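Planning the next grippers

Our budget request for hand-held grippers closes on Thursday, January 26, 2023. Folding baby clothes on a bed wears the rubber pads most. 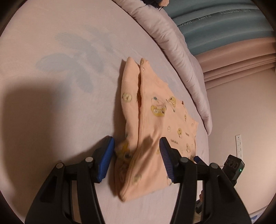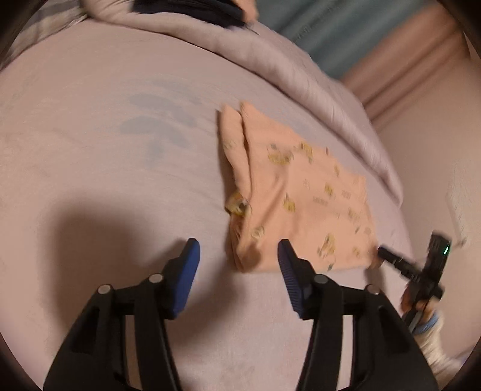

Peach cloth just beyond the blue pads, on the lavender-pink sheet.

Hilero Household Handling Team

Zeyu Lu has compared two offers. Utton asks 1652 for a pair, with 13 spare pads included. Surau is cheaper – but the pads are ordered separately and the delivery would be in September. Vernon Perron prefers Utton, and I agree with him. Please send your wishes for spare parts to Chak-lun Lam before the closing day.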